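I got to Grevimby a little after 2 in the afternoon, and Yiran Shi was already waving me over to the tables with a coffee in her hand. She used to pack gift boxes here by hand. These days she sets up the tasks the two-armed robots practice before they go anywhere near a customer order, and she talks about it the way some people talk about their garden!

"Everyone pictures a giant machine," she told me. "Mostly it's me putting cups on a table and deciding where the ball goes."
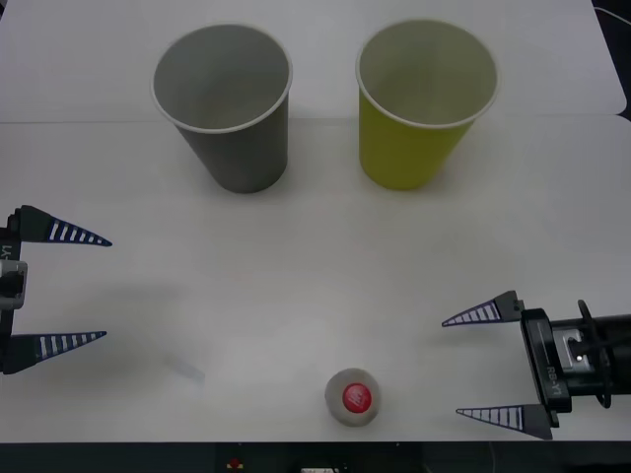 Did anyone lose their job when the arms came in?

Two people on the packing line left that spring, she said, and both had asked for a transfer to the Breltley warehouse before the arms were ordered. The rest of the crew stayed on at the same pay, with new training in the mornings.

What did change is the kind of tired she feels. Packing was wrists and shoulders. "Now I go home and my head is full," she said, laughing. Last April her crew logged 3,312 practice runs, and she still remembers the bad ones.
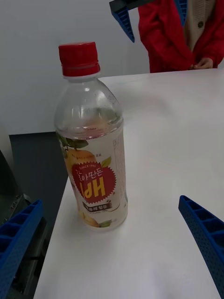
Yiran worries most about the newer hires, who never packed a box themselves and have to learn what "careful" means from a screen. She makes them do over 200 boxes by hand first (they grumble — she lets them). Then they get to the awkward stuff, like a clear bottle with a red screw cap and a pear on the label, and she asks them where they'd hold it themselves. "If you can't tell me, how are you going to judge the robot?"

She'd like the Dastimthorpe site to do the same. So far they've said they'll think about it.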